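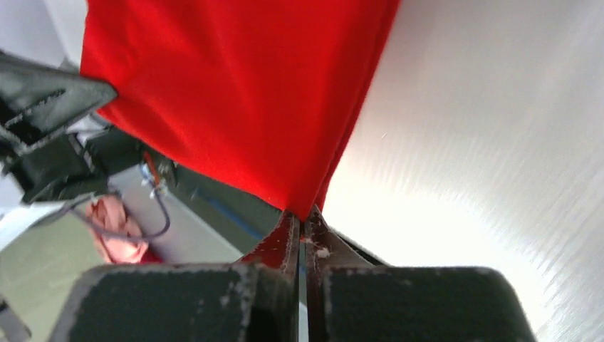 Red knit, hanging, folds still in it.

Knits on the line or the rail – quick notes, mostly for the red ones.

Reds first. Wash alone the first 3 times, cold, inside out. Doesn't matter what the label says about colorfast. I lost a good white pillowcase in December to a shirt I'd had for a year.

Spin low. High spin sets creases in cotton knit and then you're ironing, and I don't iron.

Out of the machine right away. Shake hard, 2 good snaps, holding the shoulders. Then hang. If it sits in the drum over lunch, run a short rinse and start over.

Hanging: wide hanger or you get shoulder bumps. The padded ones from Pundeck are fine, so are dollar store ones with a sock over each end. Leave a hand's width off the wall so air gets behind. Painted wall and a wet red shirt, bad idea, ask my hallway.

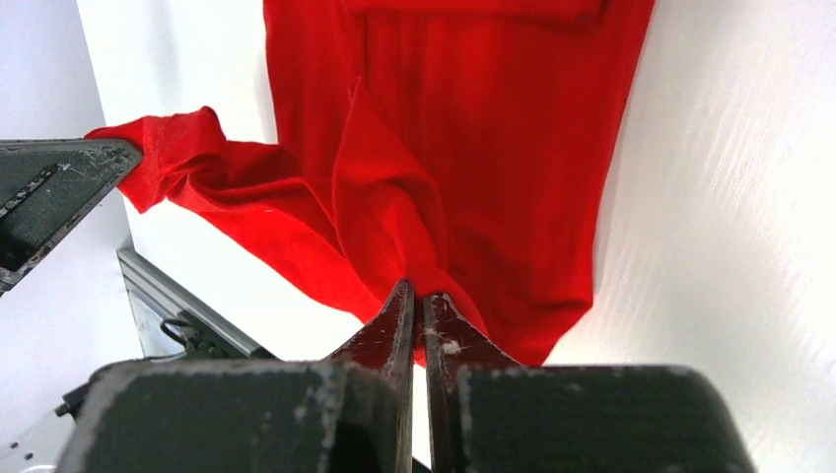 Sleeves. Always the last part to dry and always the part that comes out wrinkled. Pull each one out straight to the side, smooth from armpit to cuff with your flat hand, let it drop. Same with the hem – pull down, gently, a bit at a time all the way round. Don't yank one spot, it goes wavy and stays wavy.

Twisted side seams: grab oposite corners and tug on the diagonal while it's damp. Works on most. Cheap ones twist back, whatever.

Lint. White fluff shows on red like crazy. Damp rubber glove, wipe downward. I had a Teren roller, used up all 100 sheets in no time, glove is better. Keep towels out of that load and you skip most of it.

Drying time in my back room, up to a day for heavy cotton. Check the armpits and the neck band before you put it away, they feel dry on the outside when theyre not.

Fold knits for the drawer, don't leave them on the hanger all season. Neck goes.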